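# Korkau Patent Abstracts: data card

5 min read

Korkau is a small collection of patent abstracts with topic labels, prepared for people who want to test a text classifier on short technical writing. It has 2,000 abstracts, each one assigned to one of 14 topics. The labels were made by hand at Fistell, and the files are maintained there.

## Why another patent set

The large patent collections are good, but they are heavy to download and their official classes are very fine. For our search tool Enumano we needed broad topics that a normal reader understands, such as "batteries" or "packaging". We could not find such labels, so we wrote them.

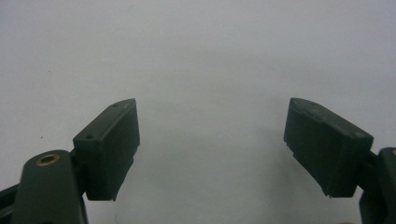 ## What is inside

- `abstracts.csv` – one row per patent, with the columns `id`, `title`, `abstract`, `topic` and `second_topic`
- `topics.md` – the definition of every topic, with the borderline cases we discussed
- `changes.txt` – the history of corrections

The column `second_topic` is often empty. Please do not read the empty value as "we are sure". It means only that the labeler did not write a second topic.

All text is in English. If the patent was first filed in another language, we used the English abstract as published and did not correct it. Some of these abstracts have strange grammar, and we left it so.

## How the labels were made

Each abstract was read by two labelers, who worked separately. When they did not agree, a third person decided after reading the first claim of the patent. The labelers did not see the official class codes during this work.

The most difficult pair was "sensors" and "measuring instruments". In version 1 they were two topics and the agreement was poor. From version 2 they are one topic with the name `sensing`. If you have results from version 1, they can't be compared directly. 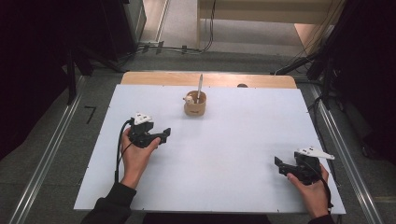

## Loading the data

1. Unpack the archive into a folder named `korkau`.
2. Read the CSV as UTF-8. The separator is a semicolon – abstracts contain too many commas.
3. Keep `id` as text. Some values begin with zero.
4. For a fair comparison, use 5 folds and report the mean. The script `folds.py` makes the same folds each time.

## Known problems

Design patents are not included. Patents with very short abstracts were removed before sampling, so chemistry is weaker than it should be. A few families appear twice with almost the same text, and these can fall into different folds. The Eynon baseline in the repository does not handle this.

The topics say nothing about the legal status or the value of a patent. Please don't use them for this.

## License

The labels and the scripts are free for any use with attribution. For the abstracts, check the rules of the office that published them.

## Comments

**tallowfen**: Is the semicolon also used in version 1? My old loader gives me one big column.

**m_orrick**: Yes, same in both. Set the separator by hand.

**quietgrid**: Merging the two sensor topics was the right choice. Could you keep the old labels in an extra column?

**korkau-maintainer**: We still have them. They will come in the next version, as `topic_v1`.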